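공유주방 설거지는 누가 하는가
기숙사 생활문화 조사 수업 기말 보고서
작성: 에비 애크로이드, 파보 키스키넨

1. 조사 배경
벨라미관 공유주방에는 규칙이 9개 있다. 냉장고 문에 붙어 있고, 그중 네 번째는 카레 얼룩에 덮여 읽을 수 없다. 우리는 12월 한 달 동안 설거지 당번표가 실제 행동과 어떤 관계가 있는지 조사했다. 미리 말하자면 관계가 깊지는 않다.

2. 방법
거주자 71명에게 설문지를 돌리고 싱크대에 남은 그릇을 매일 밤 기록했다. 기록 담당은 당번표와 마찬가지로 돌아가며 맡기로 했고, 당번표와 마찬가지로 잘 지켜지지 않았다. 빠진 날은 표에서 제외하였다. 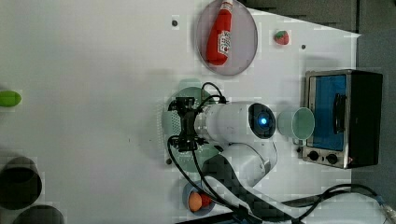

베릴 휘틀록은 초안을 읽고 당번표가 문제라면 왜 이름 적는 칸이 그렇게 작으냐고 물었다. 타당한 지적이어서 칸 크기를 변수에 넣으려 했으나 자를 구하지 못했다.

3. 결과
한 달간 방치된 그릇은 모두 497개였고, 이 중 451개는 다음 날 정오까지도 그대로 있었다. 설문 응답자 대부분은 자기 그릇을 바로 씻는다고 답했다. 두 결과가 모두 옳다면 벨라미관에는 그릇만 쓰고 사라지는 미등록 거주자가 상당수 있는 셈이다. 관리실에 문의했으나 답변은 없었다.

컵은 접시보다 오래 남았다. 면담에서는 "물만 마신 컵"이라는 표현이 자주 나왔는데, 정의에 대한 합의는 끝내 이루지 못했다.
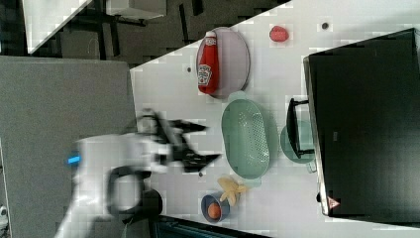 그림 2. 식탁 위의 접시와 케첩병

4. 한계와 제안
조사자도 거주자이므로 객관성에 한계가 있다. 키스키넨의 냄비는 분석에서 뺐다. 당번표는 이름 대신 방 번호로 적고, 칸은 지금보다 크게 만들 것을 제안한다. 네 번째 규칙의 내용을 아는 사람은 3층 게시판에 적어 주기 바란다.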